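The Case for Unfinished Work

Public galleries have grown too fond of the completed object.
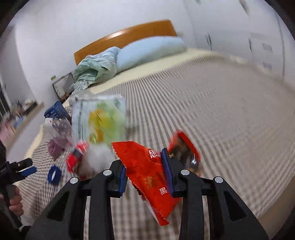
When the Alluvham Gallery opened its studios to visitors in July, Baltasar Vallejo showed 24 drawings that he had no intention of framing. Several trustees objected. They held that a publicly funded institution owes its audience a result.

That view deserves a respectful hearing, but it is mistaken. A drawing left open shows how an artist decides -- and where he hesitates. Our acquisition policy should allow for such work, with funds set aside each year and a curator free to spend them.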